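**Thursday, August 2021. Iststead, Retis open day**

Left at 7:40, bypass clear. Parking at the Charpentier building is now $4 for the day, paid at the machine, which took coins only. Signed in at the front desk, was given a badge with the wrong company on it, and wore it.

The morning talk was general. Retis does contract work on two-arm handling, mostly soft goods: pouches, bags, covers, anything with a zipper. The control software is their own and is called Musteno. It used to be sold as a package and is now only licensed with support. There was a slide on safety zones and a slide on customers, the second without any customer names. Coffee was in the corridor. I skipped it and went to look at the rig while the room was empty of visitors.

Setup, from my notes:

- Two arms on one body. Silver and black shells, white brackets at the wrists.
- Table with a matte top in two panels. The seam runs left to right toward the far side. I asked if the seam bothers the perception side. Answer: no, but it bothers thin things that are dragged across it.
- Red tape on the carpet for positioning. A cross and some straight runs.
- Cables run outside the arms near the wrists, in loops. I would want them sleeved. One loop per side is long enough to lie on the table when the arm is low.
- Control loop delay given as 125 ms from camera to command. I did not see it measured.

The task was table tennis gear: cases, a cover, a paddle. I had expected boxes. The operator said boxes teach them very little at this stage, and that a fabric case changes shape every time it is touched. He also said the zipper pull is the part they lose the most time on. The fingers have to arrive from the side and close on a thing that moves when the fabric moves.

I stood to the left at first, where the left forearm blocks half the work, then moved behind the body for a better view of the table. 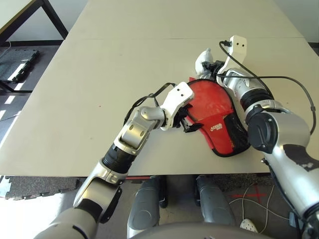 Left gripper on the rim, right at the top end.
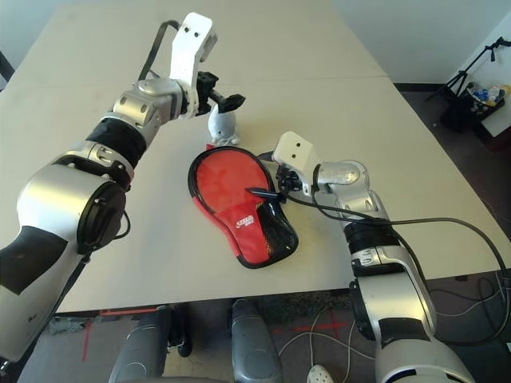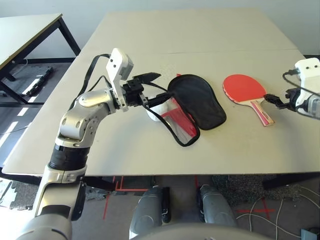
Notebook 4, p. 125

Continuing after lunch (sandwich, from the counter downstairs, dry).

Points on the grip. The left hand is mostly used as a clamp. It takes hold of an edge and the right hand does the fine part. I asked why the roles are fixed that way and was told they aren't, but that the demonstrations they recorded were done by right-handed people and the behavior came along with them. They plan to record a mirrored set. I would have done this first.

Force is limited in software. The limit is low enough that a finger can sit on fabric without pushing it far, and this makes the motion look hesitant. It stops, corrects a small amount, stops again. Seen from the side it reads as a fault. Seen from behind, with the fingertips in view, the corrections line up with the fabric shifting. Worth remembering when we show our own rig to people who only get the side view.

The black cover with the clear panel is harder than the red case, according to the operator. The clear part wrinkles and throws back the window light, and the depth reading drops out in patches. They get by on the black binding at the edge and more or less ignore the plastic. Sunlight was strong on the floor on the left side of the room, well off the table. I asked about blinds. They leave them open on purpose some days to get variation in the recordings, and closed on others. No schedule for this that I could find out about. I would log it.

The paddle itself is simple by comparison. Stiff, known outline, handle easy to find. The neck is the preferred place to take hold of it, where the blade narrows into the handle. Grabbing the blade by its edge works too but then the paddle turns in the fingers and the next step has to allow for it.

There was a small plush toy on the table during part of the demo. I asked if it was an obstacle or a target. In that run it was neither. They put unrelated things near the work so the system does not learn that everything on the table is part of the job. Good practice. We have used clean tables throughout and I suspect we are paying for it.

Numbers they gave in the Q&A, copied as spoken:

- 100 recorded demonstrations before they train anything on a new item.
- 300 before they let it run for a customer.
- Success rate on the zipper: "good on the red one." No figure. I asked twice.

Recovery after a dropped item is still manual. An operator reaches in, resets the item and presses a foot switch. Somebody from a packaging firm asked how long a reset takes and got a long answer about why it depends. I timed two of them on my watch and then lost the slip of paper, so no values here.

Musteno itself I saw only for a few minutes on a side screen. Timeline at the bottom, two arm tracks, camera views on top. Segments can be tagged by hand while the recording plays. The tags are free text, and I saw the same step under three spellings. The export is plain files, one folder per recording. That alone would save us a week of conversion work. License terms to be sent by email. Price was not discussed in the room.

Things to do from this:

1. Ask for the gripper finger drawings, or at least the pad material.
2. Put clutter on our table. Start with soft items.
3. Check our own delay with a proper method before quoting it to anybody.
4. Sleeve the wrist cables.
5. Decide on light logging. A column in the sheet is enough.
6. Find a zippered case of any kind and try it by hand with the leader arms. My guess is that I can't do it at the current force limit either.

Left at 3:15. Roadwork on the way back, lost half an hour at the quarry junction. The rear left tire is low again, filled it at the station and wrote down the pressure for comparison on Saturday.

Still have the badge. Mail it back with the feedback form.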